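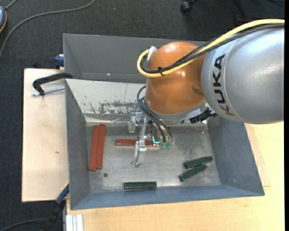
Un cajón de chapa con las paredes inclinadas sirve mejor para los bloques sueltos que cualquier caja recta, porque las piezas bajan solas al fondo y no se quedan de pie en las esquinas, según Berisha. La opinión figura en las respuestas a la consulta que Promilico abrió en julio entre sus clientes sobre la forma de guardar y preparar los juegos de bloques, y coincide con la decisión que la empresa acaba de tomar para su taller de Ernach.

Ernach, 28 de noviembre de 2022. Promilico mantendrá los cajones metálicos en la zona de preparación de pedidos y descarta, al menos por ahora, sustituirlos por las cubetas de plástico que había probado durante el verano. El cambio afecta a los bloques rectangulares que la empresa vende en dos colores, rojo pardo y verde oscuro, y que salen del taller en juegos surtidos o de un solo color.

Los cajones proceden de un almacén de Ponbridge que cerró su sección de ferretería. Son de chapa gris, abiertos por arriba, con el fondo plano y los laterales inclinados. Algunos conservan restos de pintura blanca, que en las paredes interiores se desprende y deja ver puntos de óxido. Promilico compró un lote de 73 y ha puesto en servicio 50. Los demás siguen apilados en el patio cubierto, a la espera de una revisión.

La empresa reconoce que el aspecto no es el mejor. En la consulta hubo clientes que, tras visitar el taller, preguntaron si el óxido podía manchar las piezas. Promilico responde que los bloques pasan poco tiempo en el cajón y que se limpian con un paño antes de entrar en la caja definitiva. También anuncia que lijará y volverá a pintar los interiores, empezando por los que están en peor estado. El trabajo se hará por tandas para no dejar la preparación sin material.

La sujeción ha sido el otro asunto discutido. Los cajones se colocan sobre tableros de madera clara y al principio iban sueltos, de modo que se desplazaban cada vez que se volcaba una remesa. Ahora se fijan con sargentos negros de husillo, apretados sobre el borde. El sistema se monta en poco tiempo y permite retirar el cajón para vaciarlo. Tiene una pega: el sargento ocupa sitio en el lateral y obliga a dejar libre ese lado de la mesa. En los puestos más estrechos se ha optado por girar el cajón.

Las cubetas de plástico, probadas en cuatro puestos, pesaban menos y se limpiaban con facilidad. Sin embargo, al tener las paredes casi verticales, los bloques se amontonaban en los rincones y había que removerlos para encontrar los del color que faltaba. Además, el plástico cedía con la presión del sargento y dos cubetas se agrietaron por el borde. Promilico las destinará al almacén de embalaje, donde guardarán precintos, etiquetas y cantoneras.

La consulta recibió respuestas de escuelas, ludotecas y tiendas de la comarca. La mayor parte no trataba del taller, sino de lo que ocurre después, cuando los juegos ya están en las aulas. Varias escuelas piden que los dos colores lleguen separados en bolsas distintas. Otras prefieren lo contrario: que vengan mezclados, porque la clasificación es la primera actividad que hacen con los alumnos. Promilico ofrecerá las dos presentaciones al mismo precio a partir del próximo catálogo, y el cliente tendrá que indicar cuál quiere al hacer el pedido. Si no marca nada, el juego saldrá mezclado.

También se repitió una queja sobre el tono verde. En salas con poca luz, según algunas tiendas, resulta demasiado oscuro y las piezas se pierden de vista sobre alfombras o suelos del mismo color. La empresa no tiene previsto cambiarlo. Sí estudia incluir una bandeja de fondo claro en los juegos grandes – la misma idea que ya aplica una ludoteca de Ponbridge, que reparte los bloques sobre bandejas grises y los recoge en ellas al terminar.

Berisha, que distribuye los juegos en la zona norte, propone ir más lejos y vender un cajón pequeño de chapa, con las mismas paredes inclinadas y los cantos protegidos. Promilico ha encargado 18 unidades de prueba y las repartirá entre los centros que lo soliciten. Las condiciones son sencillas: usarlas durante un trimestre, anotar los desperfectos y devolverlas. Por el momento no hay precio ni fecha de venta. La principal duda es el ruido, ya que los bloques suenan mucho al caer sobre el metal, y una de las opciones es forrar el fondo con fieltro.

El taller de Ernach ha preparado en lo que va de año 3,930 juegos, contando los de reposición. Estos últimos, que se venden por color y sin caja, son los que más han crecido. Los centros los piden para completar colecciones a las que les faltan piezas, y hasta ahora había que esperar a que se reuniera un pedido mínimo. Ese mínimo desaparece con el nuevo catálogo.

Para la reposición, Promilico recomienda comprobar antes las medidas de los bloques que ya se tienen. Los juegos más antiguos son algo más cortos y no encajan bien en la caja actual, aunque pueden apilarse con los nuevos sin problema. Quien tenga dudas puede enviar un bloque de muestra al taller y se lo devolverán con el pedido. No hace falta enviar la caja ni la factura original.

La empresa aprovechará la revisión de los cajones para ordenar también las mesas. Cada puesto tendrá a un lado la caja vacía y al otro el cajón, con un espacio libre delante para formar las hileras antes de guardarlas. Los bloques con golpes o con el color desigual se apartarán y se venderán sin caja en la tienda del taller, como se venía haciendo con los restos de temporada.

La zona de preparación seguirá funcionando mientras se pintan los cajones, aunque los pedidos de un solo color pueden tardar unos días más. Las solicitudes para recibir uno de los cajones de prueba se recogen en la tienda de Ernach y en el punto de venta de Berisha en Ponbridge, donde también se puede consultar el resumen de las respuestas a la consulta.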